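4.2 Bedding in new brake pads
Multine pad sets, front and rear axle
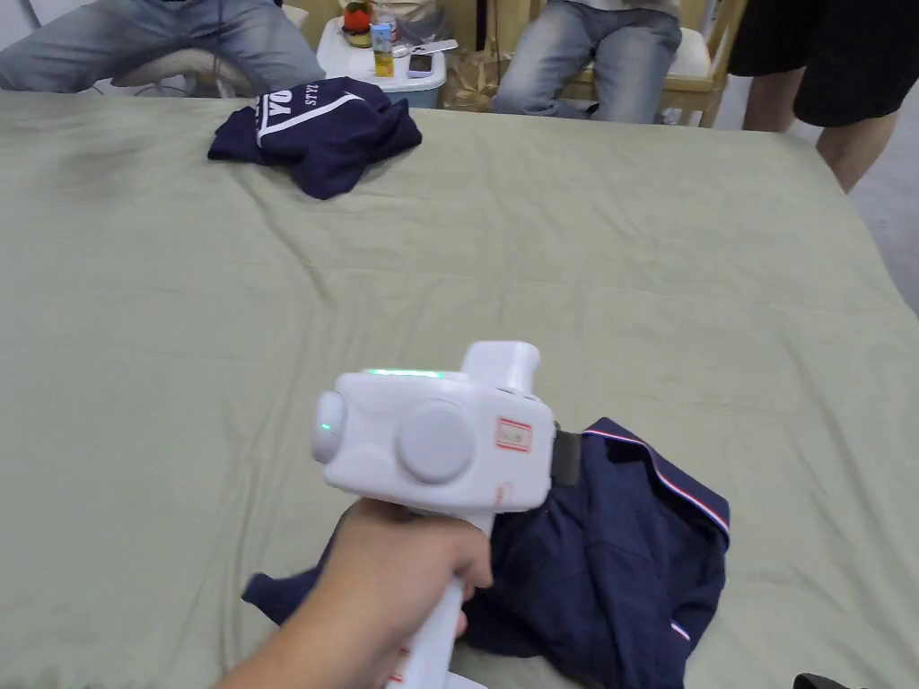 Before you start

Fit the pads as described in section 4.1 and torque the caliper bolts to the value on the axle data sheet. New pads do not reach full friction until a thin, even layer of pad material has been transferred to the disc.

You will need:
Jandeo disc cleaner or an equivalent residue-free solvent
Lint-free cloth
Tire pressure gauge
A straight, dry road with little traffic

CAUTION: Pump the brake pedal until it is firm before moving the vehicle. The first strokes after a pad change may produce no braking at all.

Procedure

1. Wipe both faces of each disc with solvent. Let the discs dry.
2. Check the brake fluid level. It must lie between the MIN and MAX marks.
3. Set the tires to the normal cold pressure.
4. Drive at low speed and apply the brakes lightly 4 times. Listen for scraping or knocking. If you hear either, stop and check the pad clips.
5. Accelerate to normal road speed, then slow to walking pace with medium pedal pressure. Do not let the wheels lock and do not come to a full stop.
6. Drive for 2 minutes without braking so that the discs can cool.
7. Repeat steps 5 and 6 until the pedal feel is the same on each application.
8. Park on level ground. Chock the wheels and leave the parking brake off until the discs are cold.

NOTE: A light smell from the pads is normal during step 7. Smoke is not — let the brakes cool and check for a sticking caliper piston.

NOTE: On vehicles with Prunasum coated discs, the gray coating wears off the swept area during the first stops. The coating on the hub and the outer edge stays in place.

After bedding in

Avoid hard braking where possible for the first 1,000 miles. Towing is not advised in this period. Some noise at low speed may be heard for up to 1,566 miles on rear axles with Van den Broek calipers. If it continues past that point, remove the pads and inspect the shims as shown in section 4.4.

Record the mileage and the pad part number in the service log.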